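Can Robots Do Chores Yet?
Final report, Plirkance student project
18 May 2023

What I wanted to find out

My question was simple: would I trust a machine to tidy my desk? Everyone online says house robots are almost ready (they've been saying that since I was a little kid!), so I picked one small chore and stuck with it. Put the stuff on the desk into the organizer. I worked in simulation the whole time, which meant I couldn't break anybody's phone.

I started in February with the Hanisus simulator and ran the chore 259 times. Setting up the table took me way longer than I'd like to admit.

What the job looks like
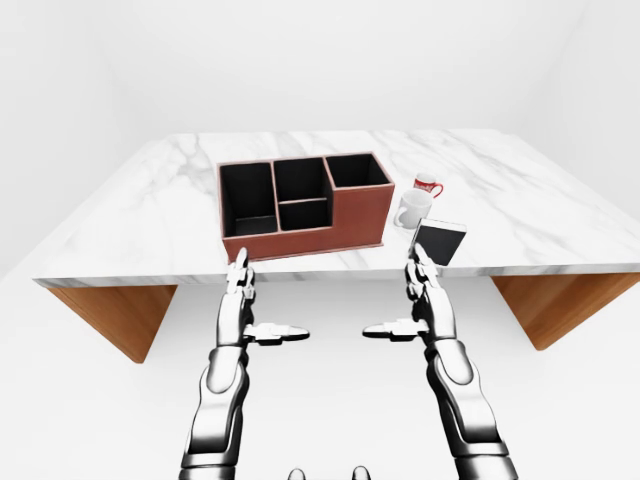 The phone and the gray block are the two things I cared about most. 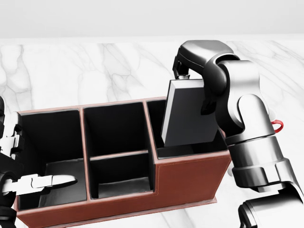
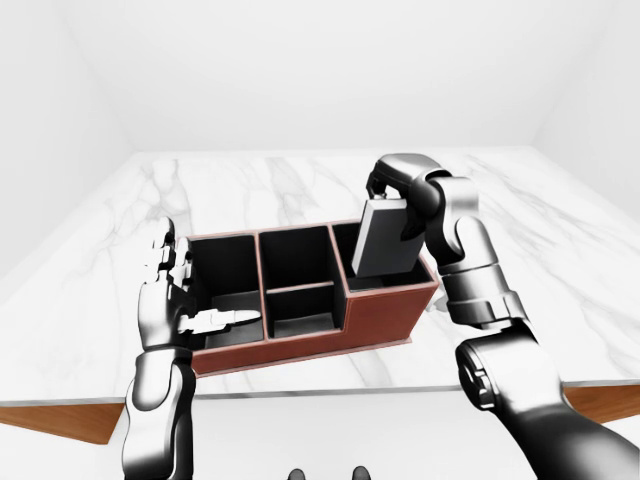 What I think so far

Getting a flat thing into a narrow slot is so much harder than it looks. You and I just wiggle it until it drops in, but a robot has to get the tilt close before it lets go. I also gave it a pretty easy room, with bright light and plain walls, and my real desk is nothing like that.

So no, I wouldn't buy one yet. Next I want to try 16 different objects, starting with pens.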